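Packing for Toledo, again

2021-08-04

Quick one tonight, the bus is early and I still have to find my charger.

So I'm going back to Toledo. Third time in two years, same cousin's couch, same bus. Every time I swear I'll pack light and every time I end up dragging the big suitcase up three flights of stairs like an idiot. This time: one bag. The old Skokis duffel, the one with the bad zipper. If it doesn't fit it doesn't go.

Started a list in July. Lost the list. Started over.

Rule one, no "just in case" clothes. No fancy shoes. Nobody in Toledo has ever seen me in fancy shoes and they're not going to start now. Two pairs of pants, one of them on me. Socks, more than you think. I ran out last time and paid way too much at a gas station for a pack that fell apart in the wash.

Rule two, dark colors. Coffee on the bus, mustard at the ballpark, my cousin's dog. Dark green hides all of it. Dark blue does ok. I don't own white anything anymore, gave up on that after the wedding.

Rule three, flat first, then roll. I used to ball everything up and then wonder why I looked like I slept in a ditch. Get it out on the bed, smooth it down with your hands, sleeves in, then roll from the bottom. Takes a minute. Worth teh minute. 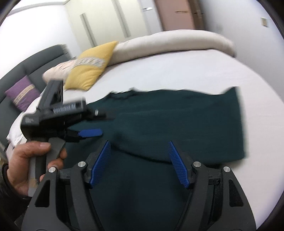 What it's costing me

Bus was 60 dollars round trip, which is fine. It was less last year but everything was less last year. I'm bringing 200 in cash and that has to last the whole trip, food included, so there will be a lot of sandwiches. I did find a Bimico gift card in my desk with 5 dollars on it. Big spender. That's a coffee, maybe a coffee and a half.

Bus stuff

Sit on the right side going out, the sun is brutal on the left. Bring your own water. The stop at Clonmont is supposed to be twenty minutes but do NOT trust that, last time the driver was rolling while a guy was still in line for chips. He made it. Barely. Bathroom there is clean though, definately use that one and skip the one on the bus.

Also download your shows before you leave. Signal dies past Clonmont and doesnt come back for ages. I've got 573 unread emails and I keep telling myself I'll clear them out on the ride. I will not. I will look out the window and eat pretzels.

Still to do: charger, toothbrush, water the plants, take out the trash, text my cousin about the spare key. Zipper on the duffel is holding so far. If it goes I've got a safety pin.

Ok bed. Will post from there if the wifi works.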